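From the Hudstead House Newsletter: Empty the Bag on the Bed

Many of you asked me after the last house meeting to write down the method I explained for small things, the ones which have no home. I am glad to do it. I apologize in advance if it is long. My husband says that I can write two pages about a drawer.

First, what I mean by small things. Clothes are easy, because everyone has a closet. Books are easy too. I mean the tissues, the tape, the string, the wool that is left over after a hat, the little box of something that came with something else. In my home they travel. They start in a coat pocket, then they live in a bag behind the door, and when the bag is full I take another bag. In the spring I had 8 such bags. I counted them for this article and I was ashamed, so please do not write to tell me your number is smaller.

The method is to use the bed. Mairéad Moynihan from the second floor taught it to me when I moved in, and she has it from her mother. You make the bed properly in the morning, with the blanket pulled flat. Then you take one bag, only one, and you empty it in the middle. You may not go to sleep until the bed is clear, so the work has an end. On a table the same things can stay for a month, and I have done this.

I asked Mairéad if a sofa is also good. She said no, things fall between the cushions, and she lost a thimble this way which she still talks about.

A blanket of one calm color helps very much. On a busy pattern a button or a needle disappears. If you have only a patterned one, put a plain sheet over it first. 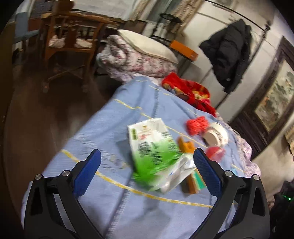
Page last changed: Jul 31, 2019

On a light blue blanket even a pack of tissues is easy to find, and so is a little ball of coral-red yarn. The thin yellow stripes do not disturb the eye. I would move the bright red bundle with the yellow pattern away before I begin, since it takes all the attention, but the folded pink and white quilt can stay at the head of the bed with the pillow on it.

Now you sort. I do it in this order, and after 2 years I do not change it anymore.

Take the plastic bags first. A crumpled bag looks like a thing, but mostly it is only air and a receipt. Look inside, shake it, fold it, and put it with the others in the kitchen. If it has a hole, it goes out.

Then the paper goods. A pack of tissues should go where you will need it, so one to the coat and one to the night table. Please do not put all of them in the bathroom cupboard. I found 64 small packs in mine, bought on offer at Mac Mathúna, and I still had none in my pocket when I had a cold.

Then tape. A roll of tape wants to lie with scissors. I keep both in a flat tin in the hall, and I fold the end of the tape under itself, a few millimeters, so that I do not have to search for it with my fingernail. If you have several kinds of tape, keep them together even when you use them for different jobs.

Yarn comes next. Small balls are the most difficult for me, because they are pretty and they are almost useless. Rakiya Ogbonna collects them now for her knitting table in the common room, any color, any fiber, also very short lengths. She makes squares from them and the squares become blankets. She hopes to reach 100 squares before the end of August. Wind the yarn tightly and tuck in the end, please. She was polite about the last donation, but it took her an evening to open the knots.

The last group is what remains. Caps, lids, small boxes with a label you do not remember. Hold each one and say aloud what it is for. If you cannot finish the sentence, put it in the basket by the mailboxes, and someone else can perhaps finish it. I use a Gosta box for the ones I want to think about, and when the box is full I must decide about one thing before I add another.

When the blanket is clear, shake it out of the window. There is always some sand or a few crumbs, I do not know from where.

The common room is open for sorting together in August if you prefer company. There is no bed there, of course, but we push the two long tables together and cover them with a sheet. Wisine will bring the tea again. Bring one bag, your own scissors, and a pen for labels. The labels themselves are in the drawer under the notice board, and the yarn basket stands next to it on the floor.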